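Clostau amplía su catálogo de lámparas recargables para comercios y talleres

Clostau, distribuidora mayorista de pequeño material eléctrico, incorpora desde mayo la gama completa de lámparas recargables Rirnalura. ¡Son 12 modelos nuevos, de la linterna de bolsillo al farol de camping, y ya se pueden pedir todos en nuestro almacén de Plullska!

La gama llega después de muchos meses de conversaciones con el fabricante, y en el equipo estamos encantados. Los faroles llevan batería extraíble y cargador de pared, y los dos modelos grandes admiten también carga desde el coche.

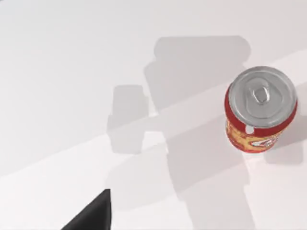

El pedido mínimo es de una caja, con surtido a elección del cliente. Hoy servimos a 402 ferreterías y tiendas de barrio, y muchas nos venían pidiendo precisamente esto: luz portátil con recambios fáciles de conseguir (sí, también los cargadores sueltos).

El catálogo general pasa así a 518 referencias. Los pedidos recibidos antes de las 12 salen el mismo día con Transportes Boateng. Las tarifas para distribuidores pueden solicitarse al departamento comercial de Clostau.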